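Visit report: Hekine handling workshop, February
Prepared for the Equipment Planning Group

## Purpose

The group is preparing a capital request for hand-held gripper sets and supporting workstations. Hekine agreed to receive our delegation for a morning so that the layout, consumables and staffing of a working station could be reviewed before quotations were sought.

## The station

Each station occupies one table, covered with a plain white sheet. The task on view used a yellow-orange oval dish and a pink object resembling a bar of soap, with one operator holding a gripper in each hand. Metal rails run along the floor on both sides of the table, and the stands and cabling require considerably more floor area than the tabletop suggests. Our draft plan had allowed for the table only and will need to be revised.
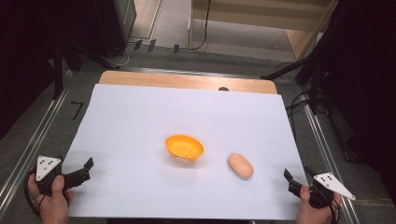 ## Costs and suppliers

Hekine purchases its grippers in pairs from Gekico. The current price is $445 per pair of replacement fingertips, with a minimum order of 2 pairs. Dobos offers a lower unit price but would not commit to a delivery date.

Wear on the fingers should be treated as an operating cost. The black surfaces become scuffed and collect lint in ordinary service, and our hosts budget for inspection after every 1,000 recorded trials.
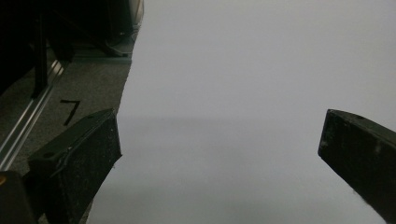

Sheets are bought in lots of 200 through Kenum and charged to the same account. Floor tape, cable covers and spare fasteners are charged to general stores — an arrangement our own finance office is unlikely to accept.

## Matters for follow-up

- Obtain a written quotation from Gekico, including freight and duty.
- Confirm the floor area available in the east room, with allowance for rails and stands.
- Ask Dobos for its warranty terms.
- Defer the request for a second station until the next budget cycle.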